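Household clutter

Household clutter is the gathering of everyday objects on any flat surface within reach of a person who means to deal with them later. It is found in most homes and nearly all offices, and has so far resisted furniture, labels and good intentions.

Causes

Tables are the usual site. A table near a door collects mail and keys, while one near a sink collects cups, sponges and the lids of things long since thrown away. Small objects attract others: a single pen left overnight is often a cluster by the weekend.

The Kirnbridge Home Survey visited 109 homes and logged 387 items on kitchen tables alone. Of these, 181 had a proper place elsewhere in the house, according to their owners, who had not moved them there.

Treatment

The Kairys method, popular in Fandholm, asks the householder to handle 13 objects a day and put each one away. Its critics point out that a normal household brings in more than that before lunch. A rival school favors the large basket, into which everything is swept when guests are expected. The basket then becomes clutter itself, and is usually kept on a table.

Drawers are treated separately. See Junk drawer.
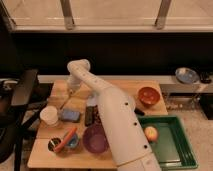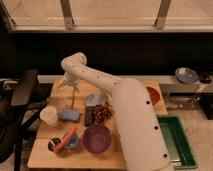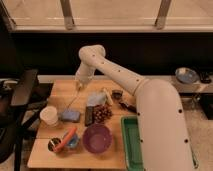
Light wooden tabletops in use. A white cup stands on the first; a blue sponge lies on the second and third.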